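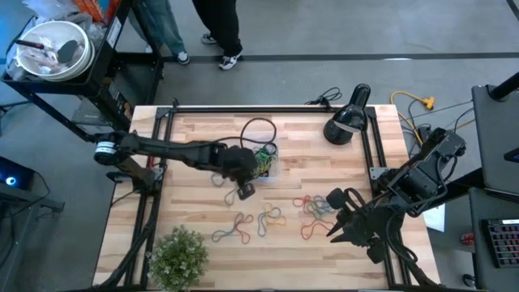 Why does wood come in so many different colours?

The colour depends on the kind of tree, and on which part of the trunk the wood was cut from.

A tree trunk is made of layers. On the outside is bark, which protects the tree. Under the bark is a thin layer where new wood grows. Next comes the sapwood, which carries water from the roots up to the leaves. Sapwood is usually pale.

In the middle of many trunks is the heartwood. It used to be sapwood, but it no longer carries water. As it changes, the tree fills it with natural chemicals that help keep out insects and rot. These chemicals often make it darker – brown, red or even nearly black.

Growth rings

If you look at a tree stump you may see rings. Where summers are warm and winters are cold, a tree usually adds one ring each year. The pale part grows quickly in spring. The darker part grows slowly, later in the season. A wide ring often means a good year with plenty of rain.

Wilson Mamani runs the Pimley sawmill and keeps a slice of an old cedar by the front door. It has 140 rings. School groups visit in June and find the ring for the year they were born.

Does wood change colour?

Wood can change after it is cut. Sunlight makes some kinds darker and turns others yellow. Wood left outside in the rain and sun often goes grey.

Try it yourself

You will need a flat piece of bare wood and some thick card. Cover half of the wood with the card and leave it on a sunny windowsill for seven weeks. Then lift the card and compare the 2 halves.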